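Folding for People Who Have Given Up
Speaker notes, Afaf Bitar
Household Skills Evening, 2025-02-21
Slot: 18 minutes, then questions. Do not let Haruto start the questions early.

OPENING
Thank Malathi for the room. Thank Koniteck for the coffee, if there is coffee.

Ask who owns a fitted sheet. Ask who has folded one. Wait. Someone will put a hand up, and it will be Rin. Move on quickly before Rin offers to come up front.

My credentials: eight years in the linen room at the Alcaraz guest house, 60 beds, one dryer that worked. I learned to fold from a woman who disliked me. It was excellent training.

THE BUNDLE
Most of us stop at the bundle. You take the thing out of the dryer, hug it to your chest, walk to the nearest table and let go. Then you feel you have done laundry. You have moved laundry.

I'm not against the bundle. White cotton can sit in one for an evening and forgive you. Linen will hold it against you until July. 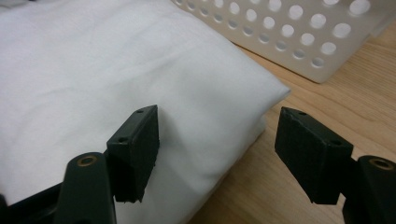 The trouble starts when the bundle meets the basket. People push it in whole, lean on it, and call that storage. Next time they want a pillowcase they pull out the entire lump and start over. I did this through most of my twenties with a straight face.

So, find a corner first. Any corner. Don't shake the cloth out like you're signaling a ship. Pinch the corner, slide your other hand along the edge until you hit the next one, and bring them together. (DEMO: use the old sheet, the good one slides.)

Lay it flat. Smooth from the middle out. Fold in half, then thirds, then check it against the basket before you get proud of it.

If the demo goes wrong: fold it into a rough square, put the ugly side down, keep talking.

BASKETS, BRIEFLY
Holes are good, air gets in. Fill it so you can still see the rim. Stand things on edge like files and you can take one without disturbing its relatives.

CLOSE
Hand out the sheets Ngọc printed. Pick up my stapler from Malathi.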